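Tesico Two-Arm Laundry Kit: Gallery

The Tesico kit is a pair of arms with parallel-finger grippers, a camera at head height and a controller that runs a fixed library of household handling tasks. We have had it on review at our Cloltham workshop since June. The notes on this page cover the laundry module only. The kitchen module ships separately and will get its own page.

The kit is sold through Grirkwood, either as bare arms for mounting on an existing base or as a complete unit. We have the complete unit. Setup took two people 4 hours, most of it spent on camera calibration. The printed manual is accurate but assumes that the reader already knows the controller software. A first-time owner should allow a full day.

Laundry module, loading position. The task begins with a basket on the floor in front of a front-loading washer. The operator marks the door and the basket on the tablet, and the controller plans from there. Either arm can take the lead. In our configuration the left arm picks and the right arm holds the basket rim or steadies the door, depending on the door type selected in the menu. 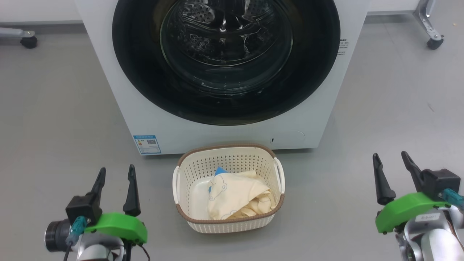

Grippers open, one to each side, with the basket between them and the washer. The crumpled cream fabric with the bear face is the pick item, and there is a little blue fabric under it.

Reda Salem asks whether the tapered fingers snag on knitwear, having had trouble with a similar finger profile on an older gripper, and adds that a basket with a perforated wall is a harder case than a solid tub, with the finger tips liable to find the holes.

On knitwear, we did record snags. They came with loose-gauge sweaters and stopped when the closing force was lowered by one step in the settings. The penalty is a higher drop rate on heavy items such as towels. The module has no automatic switch between the two settings, so mixed loads have to be run at a compromise value or sorted beforehand. On basket walls, the planner keeps a margin of 3 centimeters from any marked edge. We saw no finger enter a hole while that margin was active. It can be turned off, and we would leave it on.

Cycle time. A basket of 18 mixed garments took 22 minutes to load, measured from the start command to the final check of the drum opening. A person does the same job in well under two. Tesico describes the module as suited to unattended work, and the figure should be read with that in mind. Most of the time goes to planning pauses between picks. Arm speed is not the limiting factor, and raising it in the settings made little difference to the total.

Picking. Single items lying on top of the pile are handled well. The usual fault is a double pick, where a second garment comes up with the first. The controller accepts this if the combined weight is under its limit. For loading it does no harm. For sorting by color it does, and the sorting task is best treated as unfinished in this release.

Door handling. Doors have to be opened by the operator unless the model is on the supported list. The Zürcher door profile, which we loaded from the library, needed a small correction to the hinge position before the arm would follow the arc without stopping. The correction is saved per machine and survived a restart.

Floor. The module expects a flat, uniform floor. Glossy surfaces are allowed, but strong overhead light can produce reflections that the camera reads as an obstacle. Dimming one row of lights cleared the fault each time it came up.

Cables. The gripper connectors sit on the outer side of each wrist. Leave slack for full wrist rotation and check the strain relief weekly. The spare cable set is listed as an option and should be ordered with the kit.

Noise and power. The arms are quiet in motion. The controller fan runs continuously, including in standby, and is the louder of the two. The unit runs from a standard wall outlet.

Remaining tests are unloading damp items, door seals and fitted sheets. Results will be added to this gallery as they are completed. Questions about the settings files can be sent to Tarek Jaber at the workshop address.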